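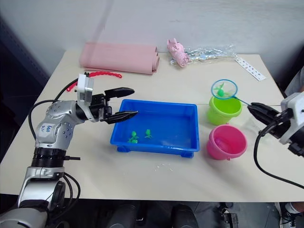
Page last changed: 8 July 2024

Bringing a group of kids to the Jomen open day – how do we get the most out of the two-arm table?

Posted by ferryhill_club in Visits and Days Out

I went to the spring open day at Jomen on my own, mostly out of curiosity, and I came home so excited that I told my whole after-school club we're going to the next one in November. Now I have to plan it!

The part I can't stop thinking about is the table in room 2303. Two robot arms, a blue tray, a green bucket and a pink bucket, and a lot of little green and pink toys to be moved out of the tray. One arm works with a small fishing net. I must have stood there for half my visit. I've seen videos of factory arms before, and those are fast and impressive, but watching an arm hold a kid's toy net steady over a bucket with a toy lying in it had me holding my breath. I was the grown woman saying "yes, yes, go on" out loud.

My group is eight to eleven years old. They are great kids and they can be patient for a good while if there is something to be patient for. I have a few things I'd like to know from people who have been more than once.

Do they let children ask the staff questions while the arms are moving, or only in between? The person at the table when I was there was friendly but clearly had her eyes on the work, and I didn't want to bother her.

Is it better to do the Proter hall first? That's the big one downstairs with the conveyor line. It was loud, and I wonder if the kids will be worn out by the time we get up to the table.

Can you book a slot for a group, or do you just show up and hope? The flyer says 100 people per entry time, and I don't know if that means the whole building or each room.

Last one: what should I tell them beforehand? I don't want to give a lecture. I'd like them to walk in knowing enough to notice the good bits. When I first got there I took the net for the whole show, and I'd been watching for a while before I noticed how much there was to see in the other arm. There's also a part with a clear plastic cup and some water in the tray, and I would have missed that if I'd gone for coffee when I meant to.

Any tips at all are welcome, including where to eat sandwiches. 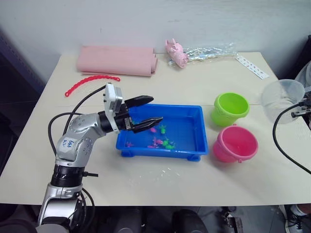 oldmill_sue

The cup is the part my two still talk about, so please don't let your group leave before it! We've been to the last three open days and we always go up to 2303 first. Go early. Proter hall is loud all day long and it doesn't get any less fun at two in the afternoon, but the table is much nicer when there are only a handful of people around it. Small kids can't see over grown-ups, and there's only the one step along the rope.

Questions: yes, they take them, but they like you to wait until the arms are parked. There's usually a break between runs while someone puts the toys back, and that's your moment. The staff are lovely about it. My son asked how the arm knows how hard to squeeze and got a proper answer, with a spare gripper he could look at up close. He still draws them.

For telling them beforehand, I'd go with a game. Bring some small bath toys and a net to the club and have the kids try to lift one out using only two fingers of each hand, no wrists. Ours gave up laughing. After that they watched the real thing with total respect – every time the net went down they were leaning in with it. You could have them guess before each try whether the toy will come up. Don't tell them it always works, because it doesn't, and the misses are half the fun. When we were there a toy rolled out of the net twice in a row and the cheer on the third try was louder than anything in Proter hall.

Sandwiches: there are benches in the Farkina courtyard, on the far side from the parking lot. No food upstairs.

PS they may run it differently in November. One time it was blocks and no water at all.

tobin77

Book it. Groups over ten have to. The 100 is for the whole building, per entry time, and the morning ones fill up first. The form is on the open day page under Schools and Clubs. Put the ages in the notes box.

If you take the bus it's the 637 and you get off at Kalinowski, not at the main gate. From the main gate it's a long walk with kids.

wiringloom

Agree with going up first. I'd add that the best spot isn't in front of the tray where everyone stands, it's a bit to the side, so you can see the fingers of the gripper close. From the front your view gets blocked by the arm that's doing the interesting thing.

Also ask them to show you how the arms are taught, if they have someone free. Last year a staff member moved a pair of handles and the arms copied her, and she let a few visitors have a go. I got a turn and I was terrible! I'm pretty handy and I could not get a net under a toy to save my life. It gave me a whole new feeling for how much is going on in what looks like a slow little movement.

I'm not sure about the Proter hall times, someone else will know. I think the line stops for lunch but that may have been only the year I went.

ferryhill_club

Thank you all so much, this is wonderful. Form is sent, first entry time, and the bath toys are coming to club next week. I'm going to practice at home first so I don't embarrass myself. If anyone knows about the lunch stop in Proter hall I'd still like to hear.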